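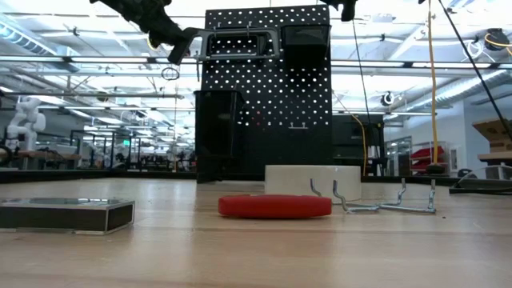

Home | News | Programs | Facilities | Contact

Celness Workshop Center Completes Tool Wall and Bench Refit

Aug 21, 2018
By the Celness Communications Office

The Celness Workshop Center has completed the refit of its shared bench room and will reopen the space to members on Thursday. The work included new wooden benches and black pegboard panels for hand tools and small parts. It was carried out by Fjeld, the contractor that also handled the repair of the center's loading entrance in April.

The bench room serves 521 registered members and is the most heavily booked space in the building. Members had asked for tool storage that could be reached from a working position. Hand tools were previously kept in drawers along the corridor, and the center's annual review noted that items were often returned to the wrong drawer or left on the benches overnight.

Under the new arrangement, frequently used tools will hang on the pegboard directly behind each bench. Metal hooks, both single and double, can be moved as needs change, and plastic bins mounted on the panels will hold fasteners and other small items. Larger power tools will remain in the locked storage room and must be signed out at the front desk.

The refit was paid for through the Stasa equipment fund, which awarded the center a grant of $900 for hooks, bins and replacement hand tools. Labor and bench materials were covered by the center's regular maintenance budget.

The room now has 12 benches. Two of these are reserved during weekday mornings for the Plorus repair course, which will resume next month. The remaining benches may be booked in the usual way, and existing reservations will be honored without any action on the part of members.

Revised rules for the room take effect on the day of reopening. Members are asked to clear the tabletop at the end of each session, return tools to their hooks, and place unused hooks in the bin nearest the bench. Cases and personal items may not be stored on the benches between sessions. Hooks should not be moved from one bench to another without permission from the front desk.

Damaged or missing tools should be reported on the form available at the entrance to the room. The center will review the layout at the end of the fall session and may adjust the placement of bins and hooks at that time. Written suggestions from members will be accepted until then.

The corridor drawers will be removed after the reopening. Any personal property still in them should be claimed at the front desk.

Last updated: Tuesday, 2:12 p.m.

Previous | Next | Back to News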